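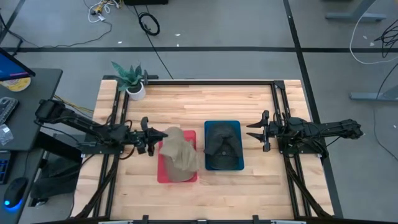 Kollár to open clothing and household repair service in Kendivley

New counter will mend, clean and return everyday items, with a drop-off point for goods customers no longer want

KENDIVLEY, Monday, August 3, 2020. Kollár, the household goods retailer, today announced the opening of a repair and reuse service at its Kendivley branch. The service will accept clothing, bags, hats, soft furnishings and small household items bought from any shop, and is open to all residents of the town and the surrounding villages.

The new counter occupies the former stockroom on the ground floor and has its own entrance from the car park. It will be run by a permanent team of repairers led by Viera Slanina, who joined the company in June from the tailoring firm Vernix.

A trial of the service took place at the branch over the winter. During that period customers brought in 700 items for mending, the largest share of them coats, trousers and school clothing. Of the items that could be repaired, most needed only a new zip, a replaced button or a seam sewn again. The company decided to make the service permanent after reviewing the results of the trial with branch staff.

"Many of the things people throw away have one small fault," said Viera Slanina, Head of Repairs at Kollár. "A lining comes loose or a strap gives way, and the owner does not have the tools or the time to put it right. We want customers to be able to leave an item with us on their way to work and collect it later in the week in good order."

Customers will receive a written price before any work begins and may decline it without charge. Simple repairs will normally be completed within two working days. Work on leather, knitwear and lined coats will take longer, and a collection date will be agreed at the counter. All repairs carry a guarantee covering the stitching and any parts supplied.

The counter will also clean and reshape hats, a service that was not part of the trial but was requested by a number of customers. Straw, felt and cotton hats will be accepted. Items with a sentimental or high resale value should be discussed with a member of the team before they are left.

Threads, fastenings and patches used at the counter will be supplied by Wuker, which has provided haberdashery to Kollár branches for several years. Customers who prefer to do their own mending will be able to buy the same materials in the shop.

"We are pleased to extend our work with Kollár to the Kendivley branch," said Boris Charvát, Sales Director at Wuker. "The range has been chosen with ordinary household mending in mind, and the team at the counter will be able to advise on which thread or patch is suitable."

Goods that customers no longer need may be left at the drop-off point beside the entrance during opening hours. Clean clothing and household linen in wearable or usable condition will be sorted by staff and offered for sale at reduced prices on the first floor. Textiles that cannot be sold will be passed on for recycling. The drop-off point cannot take duvets, pillows, carpets or electrical goods.
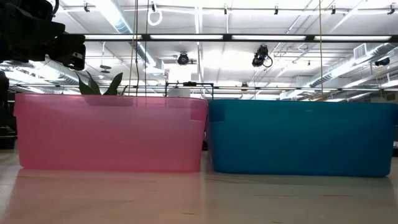
Evening classes

A programme of evening classes in basic mending will begin in the autumn, taught by Hedvika Tóth. The first course will cover hand sewing, darning and the replacement of zips, and no previous experience is required. Places are limited and must be booked in advance at the branch. A total of 80 places will be available in the first term, with a reduced fee for students and pensioners.

Štěpánka Vaněk, Managing Director of Kollár, said: "Our customers in Kendivley have asked for this service for some time, and their response to the trial was very encouraging. I would like to thank the branch staff, who took on the additional work during a busy season."

Further details of prices and opening hours are available from the customer service desk.

Press contact

Jennylyn Dalisay
Communications Office, Kollár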